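News > Members > Spring issue

Search this site Enter keywords Go

Switching over to the new TV service – what Pledton residents need to know

April 7, 2023
By the Newsletter Desk
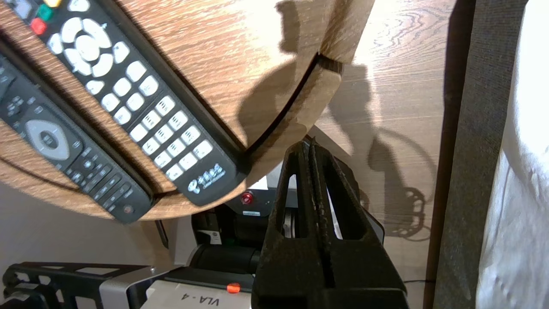

OK so the changeover. Quick version, as the office phone has been ringing all week.

The old shared antenna on the Filtitano building goes off in June. Exact day still to come from Estetti, who have the contract. All 173 apartments are included, plus the guest rooms and the downstairs lounge. No opting out of the antenna part, sorry, it's one system for the whole block.

Cost. The $85 connection fee is covered this time out of the building fund. Anything extra (sports, movies, the foreign channels) is between you and Estetti. Please don't pay anyone who comes to the door asking for cash. Two people on the Hoshino side have had a knock already and it was not Estetti.

What you need to do:
Fill in the blue form. Mailboxes, last Thurday's batch, spares at the front desk.
Say whether you have one set or more.
Clear some space by the wall socket – the installer needs to get a hand in behind.
Be home, or leave a key with the desk. Visits take around 300 minutes per floor, so they can't come back the same morning if you miss them.

Most sets will need to be re-tuned afterward. Menu, then setup, then something like "auto scan" or "channel search", depends on the make. Let it run to the end even if it looks stuck. Your favorites list will probably get wiped, so write the numbers down first.

Recordings on an old box will stay on the box but may not play once its been unplugged from the service. Watch them now.

Local news moves to 507. Yes, we asked about keeping the old number. No.

Large-print channel guides are on order, same rack as the bus timetables when they come in. Forms back to the desk by the end of the month please – late ones go to the bottom of the list and that means a second visit, wich Estetti will bill for.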